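3 min read

Visiting a robot arm open day with a group – what should we expect, and what should we ask?

I run a small after-work club in Gremton, mostly people who fix things at home. We have been offered places at an open day at the Lehner workshop, where they have two-arm tabletop setups doing pick and place. Their flyer says visitors can watch the arms handle everyday items and then talk to the staff. None of us work in automation. A couple of members are electricians, one used to run a packing line, and the rest are just curious.

What I want to know:

How long should we plan to be there? The flyer gives opening hours but no program.

Is it worth bringing our own objects for the arms to pick up, or is that a nuisance?

What are sensible questions to ask that don't waste the staff's time? I've been to one trade fair, years ago, and came home with a bag of pens and no idea what I had looked at.

It's 485 steps from the bus stop according to my phone, so getting there is no problem. I'm only asking about the visit.

Asked by Radoslava Jireš, Dec 4, 2024

Answer 1

I went to the one in July with my brother-in-law. Plan on 2 hours. The first part is a short talk, then you stand at the tables and watch, and the talk can be skipped if you come in late. There is coffee but it runs out.

On objects: ask first. They let one man try his own glasses case and it went fine, but another visitor had brought a set of keys and the staff said no. As I understood it, they don't want small metal things near the rails. Soft packages, gloves and light plastic things are the kind of stuff they use themselves. I would not bring anything you care about. A gripper closes as far as it is told to close, and if the person setting it up has guessed wrong about your object, it gets squeezed.

Stand to the side if you can. From straight in front, the arms block your view of their own grippers, and the gripper is the part you came to see.

The arms are slower than you probably think. My brother-in-law kept asking when they were going to speed it up. They didn't.

Answer 2

The first answer covers the practical side. I help with evening classes at Usus and have taken two groups to demonstrations like this, one at Lehner and one at Sastumeck, so I can add something on the questions.

"What can it do?" gets you the sales version. Ask about one particular item on the table. Pick a candy bag, say, and ask how the arm decides where to take hold of it. A bag has no fixed shape. It folds when you touch it, the printing is shiny, and the contents slide to one end when it is lifted. A box is much easier. Staff usually like this question and you will get a proper answer out of it.

Then ask who or what is moving the arms. In some demonstrations a person is steering them from a second set of arms or a controller. In others the movement was recorded earlier and is played back. In others again the software is choosing the movement from what the cameras see. These look much the same from where a visitor stands, and they are very different things. At Sastumeck half my group went home thinking the machine was working on its own when a young woman behind us was driving it. She hadn't hidden it, we just hadn't asked.

Other things my groups have found useful:

Ask what the wrist cameras are for if there is also a camera above the table. (Short version: the arm often covers the thing it is reaching for, so a view from the hand helps.)

Ask how many tries they needed for the task you are watching. At Lehner the man told us more than 300, and he seemed pleased with that number.

Ask to see a miss. If you watch long enough you will see one anyway, but people who are asked will often show you an object they know gives trouble – thin, floppy or see-through things are common ones.

Your packing line person should ask about changeovers. Moving from one product to another was the big cost where I used to work, and I would like to hear what they say.

Keep the group small at each table. If there are a lot of you, split up and swap halfway. The staff talk at a normal speaking volume and the people at the back get nothing.

Melati Latuheru

Answer 3

its free so just go. wear flat shoes, the floor has cable covers

Added by Radoslava Jireš

Thank you all. I've written to them about bringing objects and will split us into two lots. I have put the question about who is driving the arms at the top of our list, as I would not have thought of it. Will leave the keys at home, or in my pocket at least. 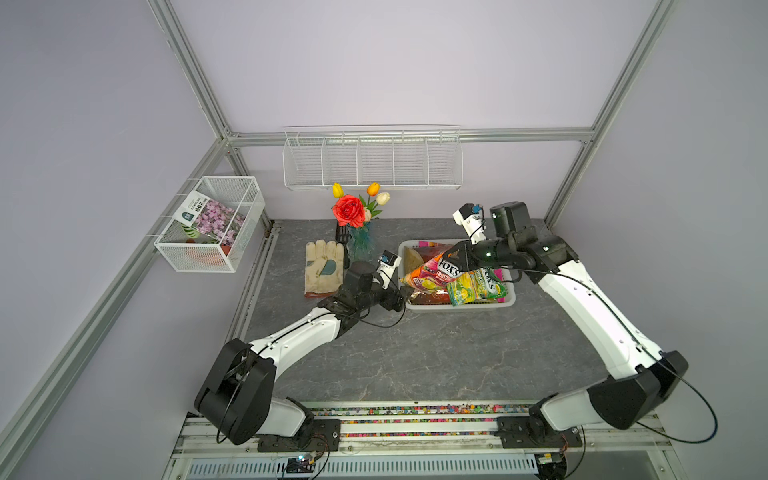 Should visitors keep their hands away from the table while the arms are paused?

Keep them away the whole time, paused or running. An arm that is standing still may be waiting for its next command, and you can't tell that by looking at it. If you want something on the table moved or want a closer look at a gripper, ask the staff, and they will stop the arms properly before anyone reaches in.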